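Student Team From Núñez Technical School Opens Its Sorting Project to the Public

Núñez, 24 June 2026 – The robotics class of Núñez Technical School will show its year project, Flomine, to families, neighbors and local companies at the school workshop. In this project, the students teach a robot arm to sort small medical supplies into bins.

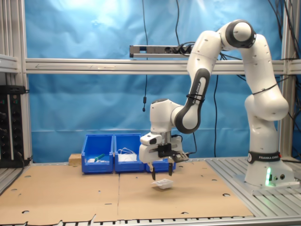
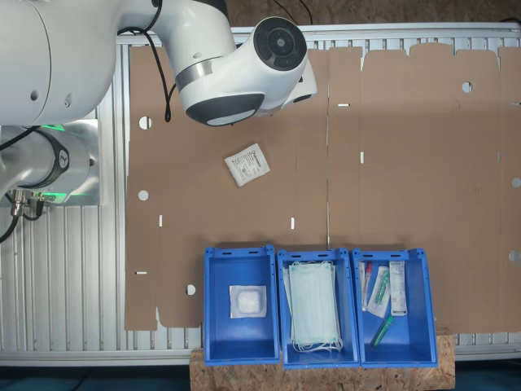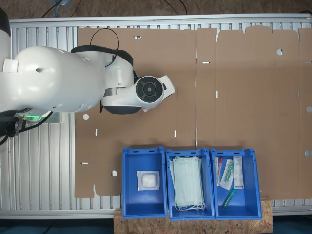
The Flomine work table at Núñez Technical School, with the robot arm and the three blue bins. Photos: Flomine team.

Flomine started in November as an exercise for one class and became the main work of the whole year group. The task is simple to explain. One item is placed on the cardboard, the arm must pick it up, and then the item must go into the correct bin. Gauze pads, face masks and testing supplies each have their own bin.

For the students, the difficult part was the soft packaging. A flat sachet gives the fingers very little to hold, and a clear wrapper is hard for a camera to see in strong light. The team spent many afternoons changing the height of the fingers and the speed of the arm, and wrote down the result of every attempt. The project notebook has now 1064 attempts, and it will be open for visitors to read.

The students work in two groups. The first group, Tastska, is responsible for the grip and the movement of the arm. The second group, Flatska, prepares the table, places the items and keeps the notebook. The groups exchange their work after nine weeks, so every student learns both sides of the project.

"We wanted the students to plan a test, repeat it with patience and write about it in a clear way," the teaching staff of the class said in a common statement. "They have made mistakes and they have corrected them by themselves. We are very proud of this."

The public demonstration takes 45 minutes and includes time for questions. Visitors may choose an item for the arm to sort. Children are welcome together with an adult, and everybody is asked to stay behind the line on the floor while the arm is moving.

Entrance is free, but places in the workshop are limited – please reserve at the school office. Teachers from other schools who wish to start a similar class can also ask there for a copy of the lesson plan, which the school shares without cost.

About the school
Núñez Technical School offers courses in electronics, mechanics and automation. The robotics class is open to students in their last two years.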